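Subject: Re: [coast-trips] Sturnar in the off season?

Two people wrote me off list with the same questions, so I'm answering here. I stayed in Sturnar for eight nights in December.

> We're thinking of a week in Sturnar this winter, driving
> up from Plistum. Is anything open? And is the road over
> the top all right in an ordinary car? We'd like to walk
> but don't need mountains.

The road is fine in an ordinary car. It's 30 miles from Plistum, paved the whole way, and the highest point is 3047 feet. They plow it in the morning, but not before 8, so don't plan on an early start if it has snowed. The last gas is at the Fultell turnoff and the pump there takes cards only.

Year-round population is 500 and it feels like it. The bakery is open until noon, the grocery until 6. Of the three restaurants on the harbor, only Ekinci was serving when I was there. Fish soup, grilled fish, lamb on weekends. Go before 7 or they may have stopped cooking.

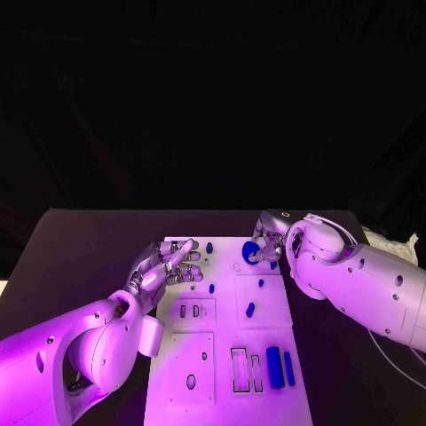 Two white arms over the table, purple light.

For walking, the harbor path runs from the boat ramp out to the light and back in under an hour. It's flat, with one muddy stretch behind the old ice house. The hill trail starts behind the church and tops out at 1171 feet. There is a bench up there, and you can see both bays on a clear day. I wouldn't do it in wind. The marsh loop was closed because a footbridge was out, and I don't know when they plan to fix it.

The ferry to the outer island stops running after October. Some older guidebooks still show a winter schedule, so ignore that.

I rented a two-room place above the hardware store. The heat worked well, the shower less so. The inn on the main street was also open and had plenty of rooms.

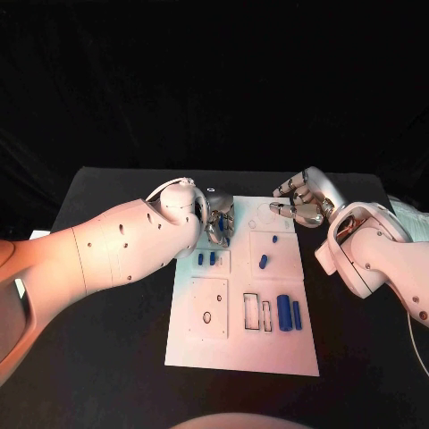
What to bring

Boots with some grip, a flashlight (there are no street lights past the church), and cash for the bakery. Cell service is good in the village and drops out on the Fultell side of the pass, so download your map before leaving Plistum.

If anyone has been since the footbridge went out, please post whether the marsh loop is open again.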